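Washing at lower temperatures: an interview with the head of textile care research at the Moynihan Institute

Household laundry is a daily task that few people think about for long. At the Moynihan Institute, a team of 16 researchers has spent the past two years studying how families wash their clothes and how long those clothes last. The head of the group spoke with us on 21 July 2022, shortly after the close of the Brallard study.

The study followed households in the town of Brallard, all of which agreed to wash everyday clothing at 30 degrees. "Most people had a habit they had learned from their parents," she says. "They washed towels at 60 and then put everything else in with the towels."

According to the group leader, the hardest part was persuading participants to use less detergent. Many filled the drawer to the top. "Detergent that does not rinse out stays in the cloth, and the cloth becomes stiff," she explains. "People then add more of it the next time."

The institute still advises a hot wash for bedding after an illness. For shirts, trousers and children's clothes, she sees little reason for it. Her own field is fiber wear, and she speaks at length about cotton – how it thins first at the collar and the cuffs, and how crowded loads make this worse.

Asked about drying, she is more careful. The group has compared line drying with machine drying only in a small trial with its partner Bemance, and the results have not been reviewed. "I would prefer to wait," she says.

A second phase, in Wukport, began in May. It will look at shared laundry rooms in apartment buildings, where residents often choose the shortest program available. 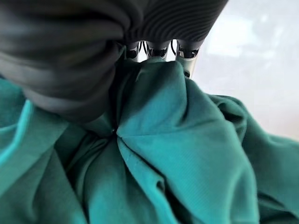
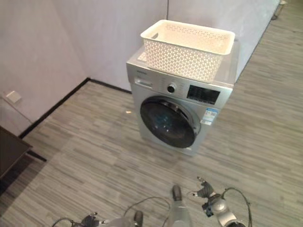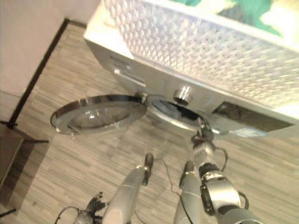

Second and third images: front-loading washing machines, the last with its door open and a laundry basket on top.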